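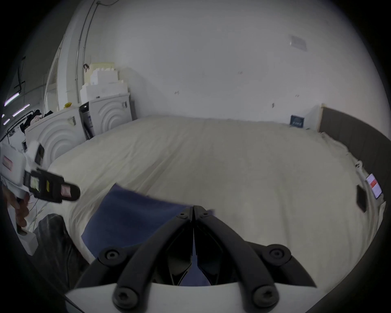
Dutar has released an update to Jirkex, its software for turning demonstrations made with hand-held grippers into training data for robot arms. The February release changes how the program handles cloth, a material that has given earlier versions trouble.

Jirkex works out where each gripper was during a recording and how far its fingers were open, then converts that into motions an arm can follow. With rigid objects the old version could usually find the moment of a grasp from finger width alone. A thin fabric barely changes that width, so many grasps were marked late or missed.

The new version also looks at how the fabric near the fingertips moves between images. Khrystyna Bondarchuk, who leads perception work at Dutar, said the team tested it on some 2000 recordings of folding and spreading tasks, most of them done on beds and tables at the company's Farnlow site. Of those, 1616 went through with no manual correction.

Two-handed work gets a separate fix. Clocks on the left and right grippers used to drift apart in longer sessions, and operators had to line up the tracks by hand. Jirkex now does this when the files are loaded - a step that takes four to six seconds on a desktop machine.

Plain sheets and blank walls are still a weak point for position tracking, according to the release notes. Remo Tedesco, a software engineer on the project, said a planner update called Messina will come next and will reject motions an arm can't reach before they get into a training set.

Existing users can install the update from the Jirkex menu. Recordings made with the previous version will need to be processed again.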